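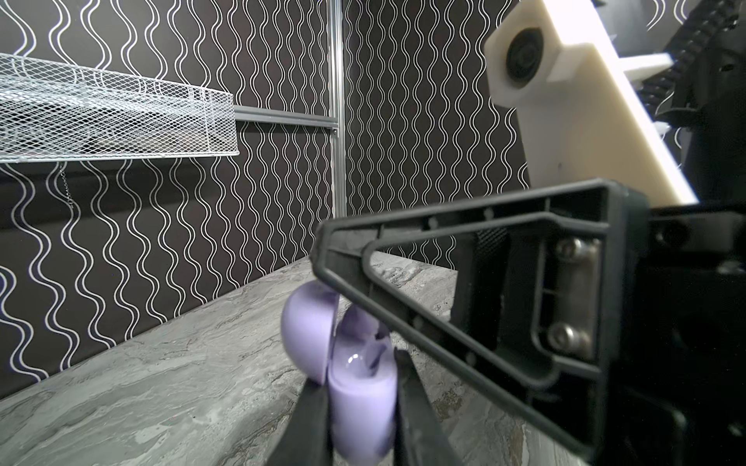 04/10/2021

Four months now since Rudivden put the arms in, and I think I've finally stopped saying "morning" to them. I used to be on returns full time, which meant opening every single thing that came back through Merkatik, checking it, closing it and sending it on to shelf or scrap. Earbuds were my speciality! I could flip a lid with my thumb and know in a second if there was a bud in it. So it was odd to stand there today and see a lavender case held between two black fingers with the lid tipped back, and a shiny purple bud sitting inside, and me with my hands in my pockets.

My hands are better for it, I'll say that. By June my thumbs were so sore I couldn't open a jar. Now I do 32 checks a shift on the ones the arms aren't sure about, and the rest is screens and trays and writing up faults in Doseo, which still logs me out if I so much as sneeze. I do miss the chatter though. There were 4 of us round the old bench, and two have gone over to the Gape site (nicer canteen, apparently, but a pig of a bus ride). You can't have a moan about the biscuits with a robot.
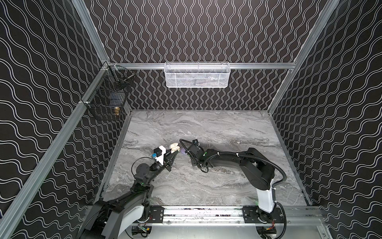
Both arms at it, nearly nose to nose over the marble top.

We got through 119 items before lunch, and I keep saying "we", which made my sister laugh on the phone. Pay's the same so far. They've offered me the training course, two evenings a week, learning to set the jobs up myself. I said I'd think about it - then spent the whole bus ride home working out how I'd lay the trays differently, so I suppose I've thought about it. Must ask if they cover the fares.

Feet killing me. Beans on toast and an early night.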